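Ticket 866: Hollside craft room, brush rack
Opened July 2, 2025 by Rostyslav Ivanyshyn
Status: still open, sorry!

Hi all, me again about the wooden rack for the calligraphy brushes. It had a wobble back in May (one post kept working loose), so I glued it, left it clamped for 30 hours and put it back on the table against the wall. 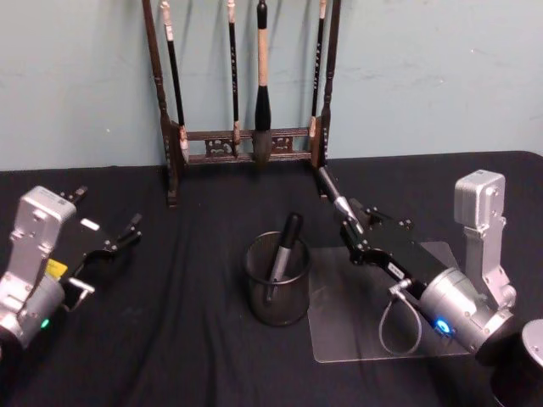 Wobble's gone, but the big brush is my headache now. It's so much heavier than the skinny ones that I'm nervous about the loop it hangs from. I've tried 3 kinds of cord so far and the waxed one from Valtonen is the best of the lot, though the knot still creeps.

Could someone order a thicker one? Any colour's fine by me.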